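Forums > Workshop & Storage > Bins and Boxes
New posts | Search | Log in

19th March, posted by prebenb

Finally got a grey open bin for the bench and I love it - sloping sides, so bits slide to the middle where I can grab them!
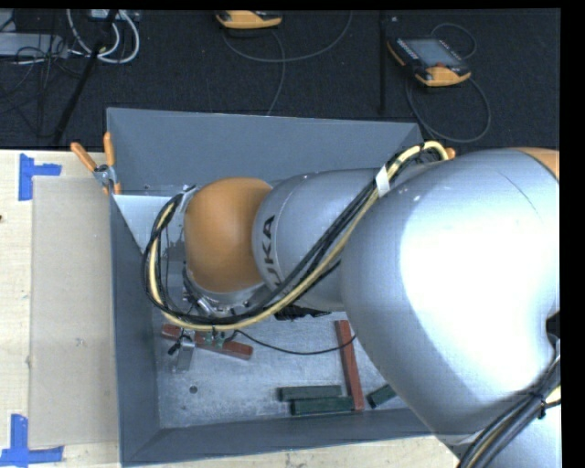
My worry is long bars. Do you lot lay them flat or stand them up?

henrique_b: Flat, always. Mine tipped over in July.

ramau96: Disagree, flat wastes the whole bin. Get a rack.

prebenb: No room for a rack, sorry! Flat it is.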